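# Shuffling, Chips and Bad Guesses: Do People Get Better at Probability by Playing Cards?

Final report, Intro Stats project. Nadhirah Lumenta, Prasetyo Rondonuwu, Filippos Kourkoulas
2023-04-07

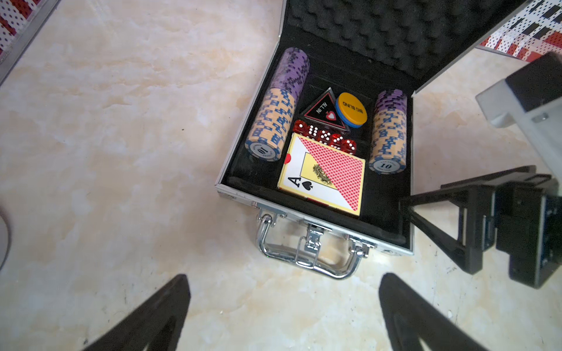

## 1. What we wanted to know

People who play a lot of cards say they "have a feel for the odds." Do they? That was the whole question at first. Ms. Hutapea (our instructor, Kartini Hutapea) told us in the proposal meeting that "feel for the odds" isn't measurable and to pick something that is. So:

- Main question: do regular card players estimate simple card probabilities closer to the true value than people who don't play?
- Side question: does betting chips on your answer change how careful you are?

We had a third question about age. Dropped it. Almost everyone we could get was a student between 18 and 23 so there was nothing to compare.

## 2. Background

Short, because the longer version was in the proposal.

A standard deck has 52 cards. Chance of one random card being a heart is 13/52 = 25%. Everyone gets that one. It gets harder fast:

- Two cards dealt, both hearts: 13/52 × 12/51 = about 5.9%
- Two cards dealt, a pair: 3/51 = about 5.9% also (this surprised all three of us, the fractions reduce to the same thing, 1/17)
- Five cards, at least one ace: easier to do backwards. No aces = 48/52 × 47/51 × 46/50 × 45/49 × 44/48 = 65.9%, so at least one = 34.1%
- Five cards, all the same suit: 0.2% (counting straight flushes)

The "at least one" kind is where intro students go wrong in class. Common mistake is to add up 4/52 five times, which gives 38.5%. Not that far off, so it can look like you know what your doing.

We read the two chapters on subjective probability from the course packet. Main point we used: people tend to guess rare things too high and very common things too low. That gave us a prediction for the flush question.

## 3. Method

### 3.1 People

Convenience sample. Table outside the student center, the Sarmiento Hall lounge, and Gerrit Moodley let us come to the Thursday games club twice. Total 262 people answered the full sheet. We started with 297 but 35 sheets were missing answers or had the same number in every box.

A "regular player" is somebody who said they play any card game with a real deck at least twice a month. Online didn't count. In hindsight that was a bad rule, see section 6.

| Group | People |
|---|---|
| Regular players | 108 |
| Not regular players | 154 |
| Total | 262 |

### 3.2 The sheet

Seven questions, one page. No calculators, no phones, limit of five minutes. Answers as a percent. We only analyze six because question 4 was worded so badly that half the people asked us what it meant. It said "chance of getting a better card" and didn't say better than what. My fault (Filippos).

The six that counted:

1. One card is a heart
2. Two cards are both hearts
3. Two cards are a pair
5. Five cards, at least one ace
6. Five cards all the same suit
7. One card is a face card or a heart

Number 7 is 22/52 = 42.3%. People forget to take out the three face cards that are already hearts.

### 3.3 The chips part

Half the sheets had a box next to each answer for a bet, 0 to 10 chips, where you'd supposedly win if you were within five points. Chips were worth nothing. Ms. Hutapea did not want any money in the project, or prizes, and neither did we want to do the paperwork.

Which sheet you got was decided by a coin flip, Prasetyo flipped. 134 got the betting sheet and 128 the plain one. (Those are after throwing out the bad sheets.)

### 3.4 Scoring

Error = absolute value of (guess − true value), in percentage points. Averaged over the six questions for each person. Then compared group averages with a two sample t-test, cutoff 0.05. Spreadsheet did the math, we checked one by hand.

## 4. Dealing experiment

Separate from the survey. We wanted to show the real probabilities come out when you deal for real, also the rubric asks for data you generate yourself.

We dealt 1,806 two-card hands and wrote down if it was a pair. Would have been a round 2,000 but we ran out of Sunday. First 500 were dealt with a lazy shuffle (one quick overhand) and the rest with seven riffle shuffles the first time and then three between hands. Nadhirah wanted to see if bad shuffling mattered.

| Shuffle | Hands | Pairs | Percent |
|---|---|---|---|
| Lazy | 500 | 36 | 7.2% |
| Riffle | 1,306 | 79 | 6.0% |
| All | 1,806 | 115 | 6.4% |

Expected is 5.9%. Riffle is right on top of it. Lazy is higher, but for 500 hands the standard error is a bit over one percentage point, so 7.2 is only about 1.2 standard errors away. We can't say the lazy shuffle did anything. Nadhirah still thinks it did. When a pair goes back on the deck together and you barely shuffle, it makes sense they'd stay together. You'd need a lot more hands.

Also the lazy hands aren't really independent of each other, which the standard error formula assumes. So take that number lightly.

## 5. Results

### 5.1 Players vs. non players

| | Average error (points) | SD |
|---|---|---|
| Regular players | 9.8 | 6.1 |
| Not regular | 12.4 | 7.3 |

Difference is 2.6 points, t = 3.13, p about 0.002. So regular players were closer, and it is significant. But 2.6 points is small! A player being off by almost 10 points on average isn't a "feel for the odds" in any way I'd want to bet on.

By question it gets more interesting:

- Q1 no difference, nearly everybody wrote 25.
- Q2 both groups too high. Most common wrong answer was 12.5, I think from cutting 25 in half. 
- Q3 biggest gap. Players' median was 8, non players' median was 15. Makes sense, pairs come up in a lot of games so you see how often they don't happen.
- Q5 both groups too LOW. Median 25 and 22.
- Q6 both too high, as predicted. Median was 2 for players and 5 for non players, true answer 0.2. So ten times too high and twenty five times too high.
- Q7 basically tied. Very common answer was 48, which is what you get if you forget the overlap.

So the advantage seems to be in stuff you'd see at the table, and goes away on stuff that's more like homework.

### 5.2 Betting sheet vs. plain sheet

| | Average error | SD |
|---|---|---|
| Betting | 11.1 | 6.9 |
| Plain | 11.6 | 7.0 |

Nothing. t = 0.58. Betting didn't make people more careful, or if it did it didn't help.

What people bet was more fun. Players bet an average of 6.2 chips a question and non players 4.1. On Q7 players bet 7.0 and were no better than anyone else. So playing goes with confidence more than it goes with being right, at least on that one. We didn't plan a test for this ahead of time so we're not giving a p-value.

## 6. Problems

- Convenience sample, mostly students, lots from one club. Can't generalize.
- "Regular player" left out online players. A guy in the lounge told us he plays Pluveck on his phone four hours a day and we put him down as a non player. Probably more like him.
- Which games matters a lot and we didn't ask. Someone who plays poker and someone who plays Go Fish are both "regular."
- Not causal. Maybe people who like numbers play more cards. We can't separate that out, no way to do it with a survey.
- Bad question 4.
- Fake chips. Hard to say anything about betting when there's nothing at stake. Next group could maybe use extra credit points if it's allowed.
- Average error treats being 5 points off on a 42% question the same as 5 points off on a 0.2% question. Prasetyo noticed this after everything was typed in. A ratio would be fairer for the rare ones. We tried it quickly on Q6 and the player advantage got bigger, but did not have time to redo the whole thing.

## 7. What we'd conclude

Regular card players in our sample guessed card odds a little better. The gap came from two questions mainly, pair and flush. Letting people bet made no difference to accuracy. Our dealt hands matched theory within normal error.

If somebody picks this up in September: fix question 4, ask which game, use the ratio, and start dealing earlier than the last weekend.

## 8. Who did what

- Nadhirah: survey table, dealing, shuffle comparison, section 4
- Prasetyo: coin flips, data entry, t-tests, tables
- Filippos: survey sheet, writing, background, sections 5 and 6

Thanks to Gerrit Moodley for the club nights and to Ms. Hutapea for two extensions.

## Appendix A. Check by hand (Q5)

P(no ace in 5)
= 48/52 × 47/51 × 46/50 × 45/49 × 44/48
= 0.923 × 0.922 × 0.920 × 0.918 × 0.917
= 0.659

P(at least one) = 1 − 0.659 = 0.341

Raw data is in the shared folder, tab 2. Tab 1 is the old version with the bad sheets still in it, please dont grade off that one.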